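20th September

Spent most of the day on the rent yield model and I'm still not happy with it, but at least I know which part I'm unhappy with now. Writing it down before I forget, and so Irena can pick it up while I'm away.

The idea, for anyone who opens this cold: we take the four listed landlords (Alholm, Borwood, Duda, Randness), estimate what their houses would fetch if they were sold off one by one, and compare that with what the stock market says the whole company is worth. Simple enough on paper! In practice every one of them reports rent in its own way. Alholm gives rent billed. Borwood gives rent collected. Duda gives a blend and buries the explanation in a footnote that I had to read three times. Randness changed its method halfway through the year and restated only the second half, so the first half has to be rebuilt by hand, which I did, badly, and then did again.

The second try is in the tab called "rebuild 2". Please don't use the first one. I left it in only so Jarosław can see where the vacancy number went wrong – I was taking empty homes out of the rent line and then again out of the home count, so the yield came out looking almost sensible and I nearly believed it.

Once that was fixed I reran everything on our sample of 232 homes. Borwood and Duda moved very little. Alholm moved a lot, and I think it's the repair costs. They book new roofs and furnaces as investment, so those never touch the running costs, and the margin looks lovely. If I push even part of that back into expenses the yield drops by 100 basis points and the shares stop looking like a bargain. Irena thinks I'm being too harsh on them (she said so twice before lunch), and she may have a point, seeing as a new roof does last a long time. We agreed to carry both versions for now.

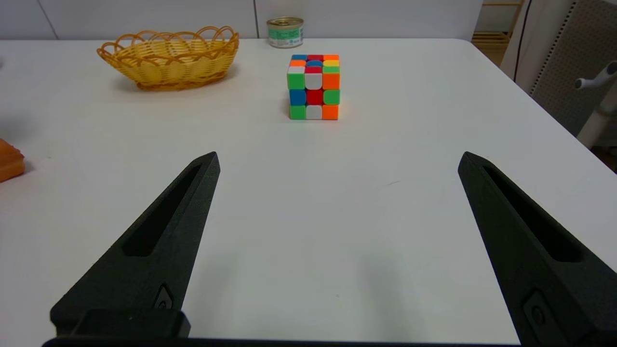 Gripper fingers open over the white tabletop.

Then the share prices, oh boy. Randness is trading well above anything I can get to by adding up houses. I tried cheaper debt, I tried faster rent growth, I tried both together, and there was still a gap. Jarosław's view is that people are buying it as a bond that happens to own kitchens. Mine is that they saw the others go up and wanted one too. Neither of us can put that in a cell, so I've called the row "unexplained" and moved on.

Small stuff:

The rent growth input is still typed over in the Duda tab. It should link to the front sheet. My fault.

Property tax for Borwood is last year's bill. New ones come in October.

The debt tab assumes everything gets refinanced at the same rate, which is plainly wrong for Alholm. I need to split fixed from floating before anyone quotes that figure.

Irena has the lease renewal data and will send me the clean copy. I'll do the debt split first, then go back to the roofs.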